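We use cookies to remember your settings and count visits. By continuing to read you accept this. OK | Cookie policy

Review: Vundura parallel gripper, after a grip-loss fault

29 December 2018

The Vundura is a two-finger electric gripper for small arms. It costs a good deal less than the units most benches start with, and it arrives with a wrist plate, one cable, two sets of fingers and a thin manual. We bought ours in November for tabletop work: picking up dishes, putting them in a rack, taking them out again. It has been on the arm nearly every working day. I like it more than I expected to, but it has one fault that buyers should know about before they put it near anything breakable or near a hand.

Setup took an afternoon. The bolt pattern matched our wrist without an adapter. The cable is stiff for the first few days and then settles down. The driver installed cleanly, and the example program opened and closed the fingers on the first try. Force is set on a scale that runs to 50, with no units given in the manual. A setting of 29 holds a dinner plate by the rim without slipping, so that is what we used.

Accuracy is good. The fingers close evenly and the width readout agrees with our calipers. The motor is quiet. The tips are narrow enough to get between plates in a tight rack, and that was the main reason we picked this model over the Dobos, which is stronger but has wide, square tips.

The test routine is simple. The arm comes in over the table with the fingers open, closes on the rim of the first plate, lifts, pauses, and puts it back in the same slot. We run that as a block and log every grip.

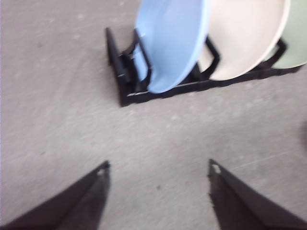 Fingers open on the approach, with the blue plate at the near end of the rack.

The fault showed up well into the second block. The gripper closed on a plate, reported a good grip, lifted, and let go during the pause. The plate landed on the rack and chipped. The log showed no open command. It did show the supply voltage dipping for a moment as the arm changed direction, and then the gripper restarting.

On restart the gripper runs a homing move, and the homing move opens the fingers all the way. It does this whether or not there is something between them. There is no brake and no spring to keep the grip when power drops. The manual mentions homing in one line and says nothing about a load.

We repeated it on purpose with a foam block. A short dip is enough. Out of 800 logged grips we had 3 drops of this kind, all on our original power supply, and all at a change of direction. That is a low rate, but each one came without an error message. The status flag went from "gripped" to "ready" and the arm carried on, so our program went through the motion of placing a plate that had already fallen.

The other half of the problem worries me more. After homing, the fingers go back to the last commanded width at full speed. If the last command was "close", they close. I had a glove near the tips when this happened during the foam test, and the pinch was hard enough to leave a mark. Anyone reaching in to pick up a dropped part is reaching in at exactly the wrong time.

I wrote to Vundura support. The reply took a week and confirmed the behavior. They suggest a separate supply for the gripper and say a firmware option to skip homing is planned. No date was given.

What we changed:

– The gripper now has its own supply. No drops so far.
– The program checks finger width during the pause and stops the arm if it changes.
– The emergency stop is pressed before a hand goes near the rack. It cuts gripper power too, which it did not do as wired from the manual.

The width check took ten minutes to write and should have been there from the start. That one is on us.

Would I buy it again? For plates and cups at this price, yes, with the second supply added to the order. For glass, or for a bench shared with students, I would pay for the Dobos, which has a brake, and live with the wide tips.

Good: narrow tips, even closing, quiet, easy to mount.
Bad: opens on restart, no error after a lost grip, closes again at full speed, poor manual.

Comments (4)

pudgate_bench
We have the same gripper on a shared supply and have seen this twice. Thought it was the cable. Will check the log for a voltage dip.

tmk
Does the width check work with thin plates? Our readout jumps a little when the arm stops.

Reviewer
Ours jumps too. We wait half a second before the first reading and then allow a small tolerance.

Grasham Lab
Please put the part about the emergency stop nearer the top. We wired ours from the manual as well and it leaves the gripper live.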